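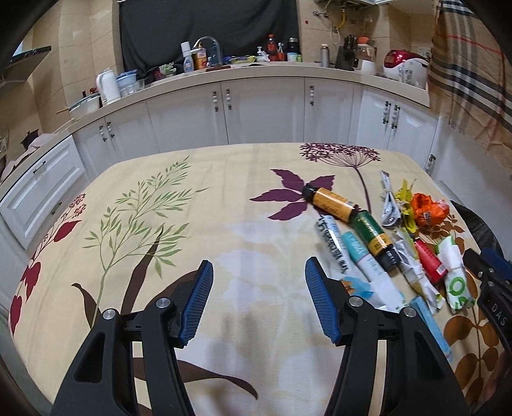
Why do people say the same psalm every night, when they could choose another?

Mostly because it is there when they are too tired to choose, and after enough years the words go on by themselves and carry the person along with them.

So Agnes Innes said, at any rate, to the new minister, on the evening he came to Ukthorpe to be looked over. He had asked her across the teacups, and I think he meant it kindly, though he had the look of a man who has read a good many books about prayer and would have liked a longer reply. Agnes gave him a scone instead and asked if his shoes had dried.

I was there because I was always there in those days. My mother worked late at the fish sheds, and from the time I was seven I went to Agnes after school and stayed until I was fetched, and at half past eight, fetched or not, we said the psalm. It was the hundred and twenty-first, the one that begins with lifting your eyes to the hills. There are no hills at Ukthorpe. There is the harbour, and the flat wet fields behind it, and on a clear day a smudge to the west that Agnes's brother used to swear was the top of Beron, though everyone else took it for cloud. I asked her once which hills we were meant to be looking at, and she said, "Well, you'll just have to look up and hope, pet," and went on buttering.

The minister was called Angus Kerr, and he was a shy, long-armed man who had come to us from a big church in a city and never said why. He changed very little, I'll give him that. He moved the evening service from seven to six in January so the older folk could get home before the ice, and he took to reading the psalms aloud himself, slowly, as if each one had come in that morning's post. Some people liked it. Mhairi Swanson, who had played the organ since before he was born and who liked things brisk, did not, and she would let her foot rest on a low pedal when he went on too long, so that a sort of groan came up out of the floor. He always thanked her at the door afterwards, very warmly, and I never did find out whether he knew.

It must have been his second winter when Agnes began losing the words. It started with shopping and people's names, as it does, and then one night she said, "The Lord is thy keeper, the Lord is thy," and stopped, and looked at me over her glasses as if I had moved something off the dresser. I was fifteen by then and far too grand to be sitting in an old woman's kitchen, except that I still was, most nights. I said "shade." She said "shade upon thy right hand," and we went on to the end, and she put the kettle on, and neither of us spoke about it.

After that I used to sit nearer. I got quite good at it. You can hear when somebody is coming up to a gap, there's a small slowing, rather like a bus before its stop, and if you breathe in and begin the next word very quietly they can take it from you and believe they had it all along. Some nights she needed only the one. Some nights I said nearly all of it and she came in on "the sun shall not smite thee by day," which she had always enjoyed, and gave it a good thump on the arm of the chair.

I told Mr Kerr about it in the end. I hadn't planned to. I had gone up to the church with a note from Mhairi about the damp in the organ loft, and he was standing at the big Bible, the one with 1762 inside the cover and all the Woltow families written down the flyleaf in different inks, from when the two parishes were one. He asked how Agnes was, and out it came, the whole business, and I finished by asking whether it still counted. If I was saying it and she was only listening, I mean, and if I wasn't even sure that I believed it.

He took so long to answer that I began reading the flyleaf upside down. Then he told me that in the city he had stopped being able to pray. It had gone on for most of a year. He would stand up of a morning and open his mouth before all those people, and it was like talking into a coat. There had been an old Finnish seaman called Oskari Huttunen who sat at the back, and whose English was not up to much, and who used to say the psalms in his own language a little behind everybody else. "I couldn't follow a word," Mr Kerr said, "but I used to leave a space at the end of each verse so that he could catch up. And I found I was getting through the service by listening for him." He shut the Bible, very carefully, because the spine was going. "I don't know what counts," he said. "I'd keep on, if I were you."

I did wonder, walking home, whether that was why he read so slowly.

Agnes went into the home at Woltow that spring. There was a night nurse there, Siham Shawky, who had prayers of her own and kept them, and who noticed before any of the others that Agnes grew fretful towards half past eight. She rang my mother to ask what it was that used to happen then. I wrote the psalm out for her in my best hand, on the back of a seed merchant's calendar since it was the stiffest paper we had, and she pinned it up inside the wardrobe door where she could see it from the bed.

I went over on the late bus when I could. The last time, I was held up by the ferry traffic and came along the corridor well after the half hour with my coat still buttoned, thinking I had missed it. The door was partly open. Siham was reading, with one finger on the card, and she had got as far as "thy going out and thy coming in," and there she had stopped, and was waiting, and I stood outside with my hand on the rail and waited as well.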